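Speaker notes: Small Things on Flat Surfaces
Siwan Howells, Stilley evening session, 15 minutes plus questions

Slide 1. Say hello, thank Drekum for the chairs and the projector. Ask who has a windowsill at home with something on it. Wait for hands.

Slide 2. Start with the sill. A long white ledge under a blind pulls the eye, so one small bottle is enough. People want to fill it. Leave it for a week before adding anything. 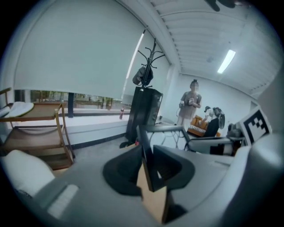

A coat rack works best near the door, but most rooms don't give you the choice. Curled hooks hold a bag by the strap very well. Heavy coats go on opposite sides or the thing leans. Mention the one I broke in July.

Blinds — stop them a little above the sill if there is green outside. You keep the trees and lose the glare.

Slide 3. Coffee tables. Pause here, drink some water. I lived with a square one for 9 years and had the bruises. Oval is easier to walk past. Keep the middle for one flat thing, such as a small framed picture, and put the taller pieces toward the far edge.
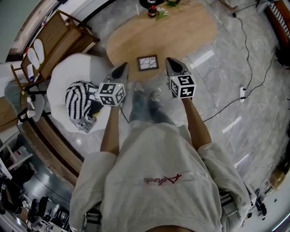 Cushions next. Stripes on a plain white chair are fine, and a patterned cloth can go with them if the colors match. Black and white is the easy case. Plates stand up better on a shelf than people expect. Check the shelf with a level first.

Cables: run them along the wall where you can. Skip this part if we are past the 9-minute mark.

Slide 4. Reader letters from the Famer newsletter. Over 1,000 came in, read the two short ones only. Then questions.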